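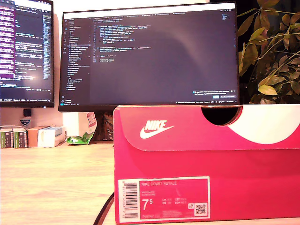
pesdale_ctl wrote:
Marcelino Lins says the planner timeout is hiding a frame bug and that raising it won't help anyone. I half agree. Which build of Jinix are you on?

omurthorpe wrote:
Current master, pulled this morning. To repeat the problem for people who skipped my first post: the lid-opening task plans fine up to the pregrasp, then the Cartesian segment along the hinge arc fails. Out of 279 logged attempts, 40 died there with "no IK solution." The rest went through with the same code and the same config. I've got the task file open now and can paste any part of it.

honorato wrote:
Paste the part where you build the arc. I bet you compute the hinge axis once from the first point cloud and never refresh it. If the box shifts when the fingers touch it, the arc is wrong from the second waypoint on.

omurthorpe wrote:
I do compute it once. But the box pose is tracked, and the axis is stored in the box frame, so it should move along with it.
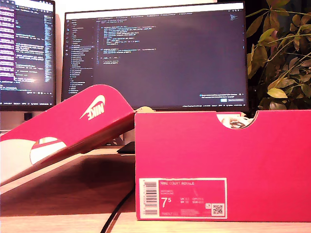

The lookup is where I'm less sure. I call the transform with time zero, so I get the latest one, and the cloud it gets paired with can be 105 ms older. With a slow approach that shouldn't matter much. I tried slowing the arm by half and the failures dropped but didn't go away.

pesdale_ctl wrote:
Then it's timestamps. Look up the transform at the cloud's stamp and wait for it.

honorato wrote:
Disagree. A stale transform gives you a bad arc, and a bad arc usually still has an IK solution. "No IK" on a segment that short sounds like a wrist joint near its limit. Log the joint values at the pregrasp for the failed runs and compare.

pesdale_ctl wrote:
Could be both. The stamp fix is one line, so do it first.

omurthorpe wrote:
Did the one line. Also dumped joint values from the old logs, 3,947 rows. Joint 6 is close to its upper limit in most of the failed runs but in some of the good ones too. I'll add a cost on it when picking the pregrasp and rerun the set tonight.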